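Galtadia Aquavit Society: Member Questions and Answers
Updated 2/28/21
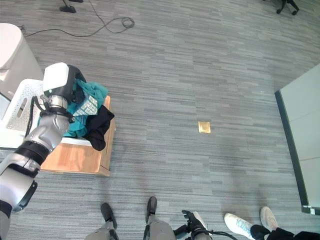

Clothing in a white plastic basket, set on a light wooden platform.

The Society receives many inquiries regarding membership, the bottle allocation and the tasting program. The answers that follow reflect the rules currently in force. Questions not addressed on this page may be sent to the membership office through the contact form.

About the Society

What is the Galtadia Aquavit Society?
The Society is a membership organization for adults with an interest in aquavit and related caraway and dill spirits. It holds tastings, publishes a quarterly bulletin and selects single casks for bottling under its own label. It does not operate a bar or a retail store.

Who directs the Society?
Halfdan Vídalín serves as president. Cask selection is the responsibility of Lærke Lund, and the tasting program is led by Sólveig Þrastardóttir. Correspondence about accounts and renewals should be addressed to Eyvindur Briem.

How many members does the Society have?
Membership stood at 2,805 at the close of the last renewal period. There is no upper limit at present, although places at individual tastings are restricted.

About the spirit

What is aquavit?
Aquavit is a distilled spirit flavored principally with caraway, dill seed or both. Other botanicals are commonly used, among them fennel, coriander, anise and citrus peel. The base is a neutral spirit made from grain or potatoes, depending on the producer and the country.

Is all aquavit aged?
No. Many styles are bottled without time in wood and remain clear. Others are matured in oak, and Norwegian aquavit in particular is associated with cask aging. The Society bottles both kinds and states on the label whether the spirit has been in wood.

Does color indicate age?
Color is not a reliable guide. Cask type, fill level and length of maturation all influence it, and some producers adjust color before bottling. Members who wish to know the age of a Society bottling should consult the bulletin in which it was announced.

Should aquavit be served frozen?
Unaged styles are often served very cold, particularly with herring and other salted fish. The Society recommends that cask-matured bottlings be served at cool room temperature in a small tulip-shaped glass, as severe chilling suppresses much of the aroma.

May water be added?
Yes. A few drops are suitable for bottlings released at cask strength. Tasting sheets record impressions both before and after the addition of water.

Membership

Who may join?
Any person of legal drinking age in his or her place of residence may apply. Proof of age is required at the time of application and again on collection of any bottle. Gift memberships are available on the same terms, and the recipient must supply the proof of age personally.

How long does membership last?
Membership runs for one year from the first day of September. Persons joining later in the year receive all bulletins already issued for that year.

How is membership renewed?
Renewal notices are sent by e-mail through Clerka, the Society's records system. Members who have changed address should update their Clerka profile before the notice is issued. A membership not renewed within 30 days of expiration is considered lapsed, and the holder must apply again as a new member.

Can a membership be transferred?
Memberships are personal and cannot be transferred or sold. In the event of a member's death, any bottle already paid for will be released to the estate.

Bottle allocation

How are Society bottlings distributed?
Each release is offered by ballot. A typical cask yields some 400 bottles, and demand usually exceeds supply. Members enter the ballot through their Clerka profile during the entry period printed in the bulletin. Entering early confers no advantage.

How many bottles may I request?
The limit is 2 bottles per member for each release. Requests submitted by several members of one household are treated separately, provided that each is a member in good standing.

Where are bottles collected?
Bottles are held by Kurnero, the Society's licensed agent, and may be collected during its regular business hours. Shipment is offered only where the law permits, and an adult signature is required on delivery.

What if a bottle arrives damaged?
Notify Kurnero in writing, retain the packaging and enclose a photograph of the damage. If a replacement cannot be supplied from reserve stock, the purchase price will be refunded in full. Minor scuffing of a label is not regarded as damage.

May I resell a Society bottling?
Resale is prohibited under the membership agreement. Members found to have offered a bottling for sale will be excluded from future ballots.

Tastings

What is the Hauksdóttir Tasting?
The Hauksdóttir Tasting is the Society's annual comparative event. Spirits are poured blind, and the results are printed in the following bulletin. The order of pouring is set by Ragnheiður Bech and is not disclosed until scoring has closed.

May I bring a guest?
One guest is permitted at ordinary tastings. The Hauksdóttir Tasting is open to members only.

Is food provided?
Rye bread, mild cheese and water are supplied. Dietary requests should be made when booking. Attendees are asked to refrain from wearing perfume or cologne.

How do I cancel a booking?
Cancellations may be made through Clerka until noon on the day before the event. Fees are not refundable after that time, but a place may be given to another member if the membership office is informed.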